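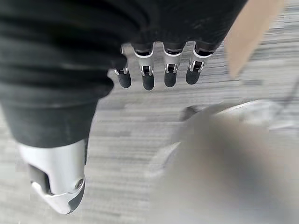 The carpet at Ferden House, first floor. Grey, as agreed by everyone in December.

Ferden House: the new room, more or less

Several people have asked for pictures of the new room, most of them people who won't have to work in it. So, a small gallery. Anyone hoping for a roof terrace should lower their sights to carpet height and work up from there.

We took the first floor in December, after 11 years over the Fonetti dry cleaner's, where the rent was low and everyone's coat smelt faintly of other people's weddings. Ferden House has a lift, a landlord who answers the telephone before noon, and enough floor that two people can push their chairs back at the same moment without an incident report. It also came with some furniture. Whether that was a kindness or a way of dodging the skip hire is still being discussed.

The carpet

The choice was grey, a different grey, or a green that Lionel Gilbert described as "municipal" and then voted for. Grey won. It has a stripe to it when you get far enough back, and people have strong feelings about which way the stripe ought to run. The fitters settled this by going home.

It is kind to knees, which matters more than you'd think in the first month of any office, when half the working day is spent looking for a socket. It is less kind to anyone who drops a small black screw. If you find one, it goes in the mug on the windowsill with the others (and if you know what any of them belong to, do speak up, because something somewhere is getting looser).

The table

Light wood, from Carvalho, the second-hand place behind the station. We went in for a filing tray and came out owing them 400 pounds, with the tray forgotten. Delivery was extra. Carrying it up the stairs after it wouldn't go in the lift was free, unless you count Lionel's back, and he does, often.

The rule about coasters was announced on the first morning and broken before lunch by the person who announced it. I've since moved over to a flask. The table has been used for meetings, for sorting the post, for eating soup and for one long argument about whether it should be turned to face the other way. It was turned. It was then turned back, and the minutes show that we discussed heating.

The Carvalho table, pale enough to show every crumb and every opinion.
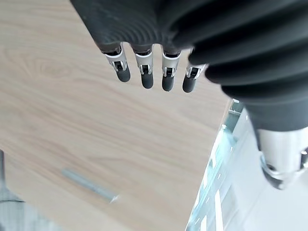
The cabinets

Now we come to the inheritance. The previous tenants were a firm called Rokent, who did something with invoices, and they left us their long low storage. It's a wood laminate of a shade that I would call beige and Lionel calls salmon. In the afternoon he has a point.

The doors lock. This sounds like a virtue. We were handed a biscuit tin of 17 keys at the signing, most of which seem to be for a bicycle, and it took an entire morning to find out which of them would open anything at all. Current policy is that a key which works stays with the cabinet, and whoever pockets one buys the milk.

As for what goes inside, there was a plan on paper with a shelf for each of us. It lasted until the first box was unpacked. The cables have spread, as cables do, and somebody has filed the kettle's instruction booklet under K, in a system that has no other letters. The top is officially being kept clear. It's long and flat and at exactly the height where a person puts things down, so I give it until spring.

Storage with one door open, and the white desk behind, where the router lives with its black antennas, not far from a tangle of black cable. 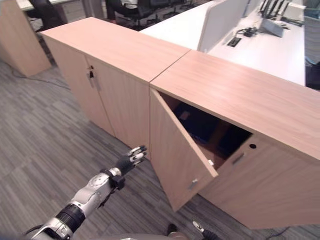
Still to do

Blinds, for the afternoon. A proper coat stand. Something for the cables on the white desk, which get tidied, look respectable for an hour and then go back to what they were doing.

There is also 500 pounds set aside under "comfort", and suggestions are open. So far we have a rug (to go on the carpet), a better kettle, and Lionel's entry, which reads only "lumbar". Slips of paper in the biscuit tin, please, now that the keys are out of it. More pictures once the blinds are up, provided they're the colour we ordered.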